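3.2 The bed as a daytime surface

When we began planning the household visits, we thought of the bed mainly as the place where people sleep, and our first interview guide gave it just one short question, tucked between the ones on lighting and the ones on storage. It did not take long to see how much we had missed. In the small homes around Pulano and Stasiv the bed is usually the largest flat thing in the room, and from breakfast until late evening it is a table, a sofa, an ironing board and a waiting area for whatever has no other home yet. Thenmozhi Annamalai, who carried out most of the interviews and was fed very generously in the course of them, suggested that we set the sleeping question aside and ask people instead what was lying on the bed at three in the afternoon. The answers filled 15 notebooks, and we are still fond of them.

Across the 631 homes in the survey we logged 2511 separate items left on beds during the day, and textiles made up by far the largest group. We use the word "resting" for a textile that is on top of the made bed but is not part of it: a jacket, a spare blanket, a pillow out of its usual place.

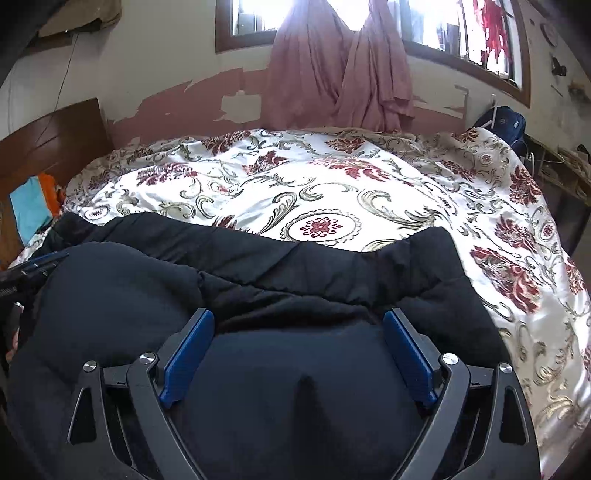 Resting textiles gave us more trouble in the coding than we expected, and we would like to be open about that. A thick padded piece lying in folds can be outerwear or bedding, and from one look at it the two coders often disagreed. We settled on 3 codes (clothing, bedding, and undecided) and kept the third one all the way through the analysis, even though it makes the tables a little longer than we would have liked. People living in the homes were often relaxed about the difference themselves. One grandmother in Stasiv told us, with a good deal of laughter, that a coat is a blanket from December onward and that we were welcome to write down whichever we preferred.

Pillows were a good deal easier. We recorded whether each one lay at the head of the bed or somewhere else, and whether it seemed to belong to the same set as its neighbors. Matching sets were less common than the catalogs of the local makers, Plodik and Jutport among them, had led us to expect, and a bright printed duvet was quite happily paired with striped or plain pillows bought years apart. Figure 4 illustrates a pillow coded as "away from head" together with one coded as "at head."
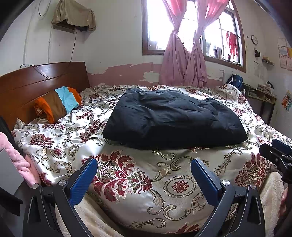 Figure 4. Dark pillow resting in the center of the bed, with a striped pillow against the headboard. The duvet has a floral print.

We also noted what was within arm's reach of the bed, such as shelves, hooks and curtains, and these notes are taken up in Section 3.3, where we look at how things travel between the bed and the walls over the course of a day.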